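Print this article | E-mail this article

Community policing in Motport

Community policing in Motport is the name given to the way the town's police share out their everyday work, with each officer looking after a small part of the town and getting to know the people who live and trade there. It is a plain enough idea, and one that many towns have tried at one time or another, but in Motport it has settled in so thoroughly that most residents simply speak of "our beat" and think of it as part of the place, like the harbour wall or the Friday market.

Background

Motport grew up as a fishing and ferry town, and for most of its history it was policed from a single station beside the quay. Officers went out in pairs, walked a long loop through the centre and came back again, and the outlying districts of Clavov and Unetti saw a uniform only when something had gone wrong. People in Clavov in particular used to grumble (and older people there will still grumble, given half a chance) that it was quicker to walk down the hill and fetch a constable than to wait for one to be sent.

Matters came to a head after a long run of thefts from boat sheds and allotments. None of them was very serious taken alone, but together they left a good deal of bad feeling, and many went unreported. A public meeting was called in June at the Vrettos Hall, and it went on well into the evening. What came out of it was a request that the same officers should be seen in the same streets, week in and week out, so that people would know whom to talk to.

How the beats work

The town is divided into 11 beats. Each has a named officer who is expected to stay in the post for at least 4 years, a rule that was argued over a good deal when it was brought in, as it can slow down an officer's chances of moving up. Those in favour held that it takes a long time to learn a district properly – who is newly widowed, which lane floods, whose dog really does bite – and that moving people on every few months throws all of that away.

Beat officers go about mostly on foot or by bicycle. They carry out the ordinary duties of a constable, but they don't as a rule answer emergency calls from outside their own area unless the town is very stretched. Serious crime is handled by the main station, although the beat officer is usually asked along when a family has to be visited, a familiar face being a comfort at such times.

Every beat also has an open hour, when the officer sits in some public spot and anyone may come by. In Unetti it is held in the reading room of the library, and in Clavov in the back of the bakery, where the talk is said to be livelier. Many visits have little to do with crime at all. Parking comes up a great deal, as do hedges, noise, lost cats and forms that nobody in the household can make sense of.

The beat book

One of the odder features of the Motport arrangement is the beat book, a bound notebook kept for each district and handed from one officer to the next. It holds practical notes of the sort that would never find their way into an official record, such as which gate sticks and who keeps the spare key to the chapel. Private details about residents are not supposed to be written down in it, and the books are looked over once a year to make sure of this. The oldest one still in use, from the harbour beat, runs to 306 pages and has been rebound twice.

Training

New beat officers spend 30 days walking alongside the person they are to replace. During this time they are introduced to shopkeepers, school staff, the lifeboat crew and anybody else who happens to be passing. They also take a short course in settling quarrels between neighbours, which covers listening, taking turns and knowing when to leave well alone.

Criticism

The scheme has its doubters. Some hold that an officer who grows too friendly with a district may look the other way when a friend does wrong, and for this reason complaints about a beat officer always go to somebody from outside the town. Others point to the cost, or say that the quieter beats get more attention than they need while the streets near the ferry terminal are left short at weekends. The boundaries have been redrawn more than once in answer to this last point, never to everybody's liking.

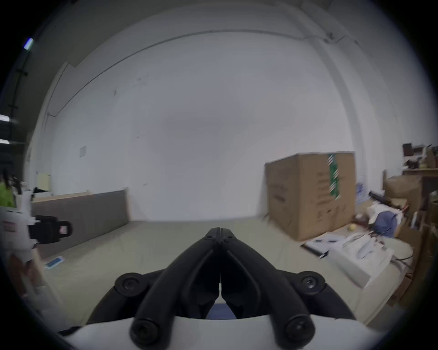 A further worry is what happens when a well-liked officer retires. Residents of Unetti once went several months without a settled replacement, and the open hour was kept going by officers borrowed from the neighbouring beats, who were made welcome but didn't know the streets nearly so well. Since then the station has tried to name a successor in good time, so that the two can make their rounds together before the book is handed over.

Filed under: Policing | Local government | Motport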